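I want to defend the tray. I mean the shallow kind that stands on a table and holds the small things which have no other home: a box, a pen, keys, the receipt I promised to keep. In the tidying advice I read, the tray is treated as a kind of cheating. Put every object in a drawer, they say, and leave the surface clear.

I followed this advice for 19 months. I bought drawer dividers from Dolport and I made labels. My table was clear, yes, and every evening I opened three drawers to find the tape. A small thing in a drawer is a thing I forget. I bought the same tape again and again, and this was not cheap.

In June I went back to the wooden tray on the round table. A rim is a very low wall, but it is enough. An orange box lying on a bare table looks like work I did not finish. The same box inside a rim looks like it was put there on purpose, even when it sits in the corner and a bit crooked.
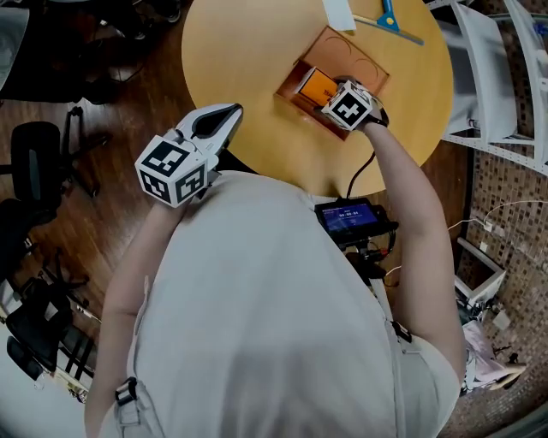
Nesrin Dönmez wrote to me that a tray only makes the mess polite. In her house it fills by Saturday, then a second tray arrives, and after this the table is gone. She would allow one bowl for keys and nothing more.

I think she is right about the second tray. One table should have one tray, and when it is full, something must leave it. But I do not agree about the bowl. In a bowl the things lie on top of each other and you must dig. A tray is flat, so you see all of it at once.

Large tools are a different question. A tool with a long blade does not belong in a tray, and I still have no good answer for mine. For now it lies at the far side of the table, next to the paper.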